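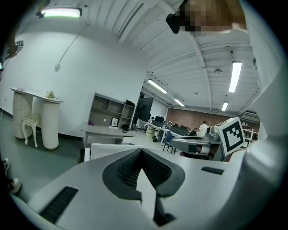 The Risten Reading Circle will resume its regular meetings in April, following a winter in which attendance was limited by the closing of the old branch library. Members have asked me to set out the new arrangements on this blog, and I am pleased to do so.

Meetings will be held in the upper room of the Voria building, with doors opening at 2 p.m. The first title is a collection of short stories translated by Todor Lazarević, who has kindly agreed to answer written questions from members. Questions should reach me before the first meeting - longer ones are welcome, provided they concern the stories themselves.

The circle now has 13 members, and 11 have confirmed that they will attend. Two places remain open to new readers. Copies of the book may be borrowed from the Begović bookshop, which asks that they be returned without notes in the margins.

I have read the third story twice and remain undecided about its ending.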